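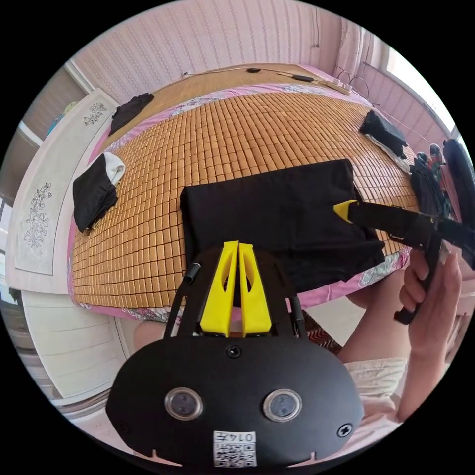 Otovness House, bedroom inspection, second floor
Date: June 8, 2020

Room 308
Smoke alarm: pass. Tested on button.
Window restrictor: pass. Opens up to 2 inches.
Bed frame and slats: pass. One bolt tightened at head end.
Sockets: pass.

Room 316
Smoke alarm: pass.
Window restrictor: FAIL. Screw missing, left side. Narker part ordered.
Door closer: advisory. Slow to latch, same comment as May.
Radiator valve: not tested, heating off.

Corridor
Emergency light outside 316: pass.
Fire door: seal worn at foot, replace.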